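Machines Still Learning to Put Things Away

March 23, 2018

Sorting fruit into a basket is a job most four-year-olds can handle. For the robot arms at Wuditz, a small automation firm, it still takes patience.

The company has spent the winter testing whether its arms can do the plain chores of a kitchen or a store's back room — picking up, setting down, clearing a counter. Results released this week cover 113 attempts at moving one soft or rounded item from a table into a container. The arm finished the job without help in 22 of them.

"A bin with straight plastic walls is easy for us," said Sofia Dimitriou, who runs the tests. "A woven basket is a different matter. The rim is thick, the sides slope, and the weave has gaps that confuse the depth readings." 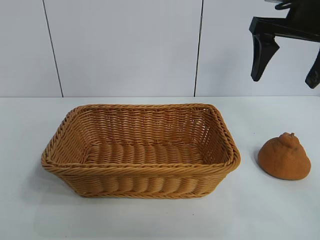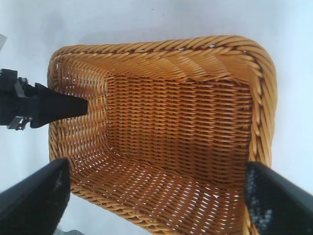 The woven basket used in the table tests.

What goes wrong

Most of the failed attempts ended early. In some, the fingers closed too high on a rounded item and it rolled off. In others the arm carried the item well enough but let go too soon, and it bounced off the rim. Dimitriou said the second kind of error bothers her more, as it means the arm misjudged where the opening was.

Speed is another problem. The fastest successful run took longer than a person would need to clear the whole table.

Fitzgerald, a housewares chain that is paying for part of the work, wants arms that can restock display baskets overnight. The chain has set aside 875 hours of test time at its Plirnard warehouse, where 3 arms are to be installed in November. Store staff will keep doing the restocking until then, and the chain said no jobs are tied to the trial.

Dimitriou would not give a date for a home version. Folding towels, she said, has not been attempted yet.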